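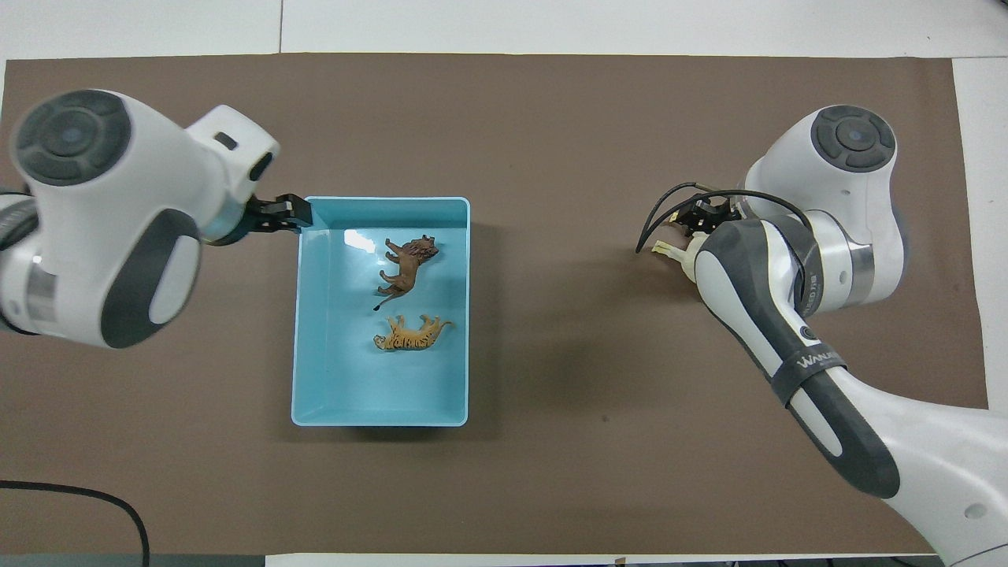 Animal figures: returns, checking and borrowing at Odholm Toy Library

1/15
Odholm Toy Library has completed the recount of its animal figures. The Lendex catalog now lists 1,686 of them, out of 3,644 items available to members. This thread sets out how figures are checked between loans and what has changed for borrowers as of August 2019.

2/15
Large cats remain the most requested group. The brown lion with the dark mane and the orange-yellow striped tiger are listed in Lendex as a pair under "Big Cats, Set B" and are lent together. Members who want a single animal should look under "Singles," where a different lion is available.

3/15
Every returned set goes to a checking tray before it goes back on the shelf. We use shallow trays with a raised rim and rounded corners, in light blue. Both brown and orange figures show up well against the color, and a small figure does not roll off the table.

4/15
Figures are laid on their sides in the tray with a gap between them. They are not piled. Staff check one side, turn the figure over, and check the other. A set that does not fit in one tray is split across two, and both trays carry the same set number on a slip.

5/15
The points looked at are the same for all four-legged animals: legs, ears, tail, seam along the belly, paint around the eyes. Tails need the most attention. A thin tail with a tuft, as on a lion, takes more bending in a toy bag than any other part of the animal.

6/15
A bent tail is not damage. Please do not try to straighten it at home with hot water or a hair dryer. Return the figure as it is and mention the tail at the desk. A tail that has split or come away is recorded as damage, and the set is withdrawn until a replacement is found.

7/15
Cleaning before return: a damp cloth and a little dish soap are enough. Wipe, rinse, and dry with a towel. Figures with rough or textured parts, such as manes, may be brushed with a soft toothbrush. Dishwashers, bleach and alcohol wipes are not to be used on any item in the collection.

8/15
We have been asked whether stripes and spots are painted or molded. This varies by figure. The Lendex entry for each set now has a line headed "Surface," which reads either "painted" or "color in the material." Painted figures should not be left in bath water or on a sunny windowsill.

9/15
Loan periods for animal figures are unchanged at four weeks, with one renewal if no other member is waiting. Sets may be reserved from the Lendex page or at the desk. A reserved set is held for one week from the day it becomes available and is then offered to the next member on the list.

10/15
Storage has changed. The animal sets have moved from the deep bins to Stasteck drawers along the window side of the Zhong Room. Each drawer has a label on the front with the set name and a list of the animals inside. Please return a browsed set to its own drawer — an open space elsewhere in the cabinet belongs to a set that is out on loan.

11/15
The drawers are arranged by where the animals live, in the order Farm, Forest, Grassland, Ocean, Polar. Tigers and lions are kept in one drawer although they are not found on the same land. Several parents have pointed this out. The arrangement follows what children ask for, and the set leaflet explains the difference between the two habitats.

12/15
For members using the sets at home with younger children, the leaflet suggests a simple activity that needs only a tray and two animals. Lay the animals down side by side. Ask the child which one has stripes, which one has a mane, and which way each head is pointing. Then ask the child to stand them up, or to put them to bed again.

13/15
A shallow tray is useful in this activity whatever the animals. It shows a child where the game begins and ends, and it can be lifted away at mealtime with everything still in it. A baking sheet or the lid of a storage box will serve. Trays from the library's checking table are not available for loan.

14/15
Missing pieces from the February closure are still being matched to their sets. The unmatched figures include a zebra foal, a gray seal and a hen with a chipped base. If a set you borrowed last winter came home with an extra animal, please return it. No charge is made for late return of a stray figure, and no explanation is required.

15/15
Questions about a particular set may be sent by direct message with the set name as printed on the drawer label. Corrections to Lendex entries are welcome by the same route. Messages about reservations are answered first, and those about repairs are passed to the desk. The printed list of animal sets is available in the Zhong Room during opening hours — please ask for the August edition, as the earlier list still shows the old bin numbers.

Added to the thread, in reply to members:

Set B is available for loan in the ordinary way and may be reserved from today. It is supplied in a drawstring bag with the leaflet. The blue tray is not included.

Added to the thread, in reply to members:

Donated animal figures are accepted at the desk in any number. Please bring them clean and dry, in an open box or bag, and tell us of any repairs made with glue. Figures with magnets, batteries or detachable small parts cannot be taken into the lending collection. Donations that duplicate an existing set are kept as replacements, and at present we would be glad to receive adult giraffes and any polar bear of medium size.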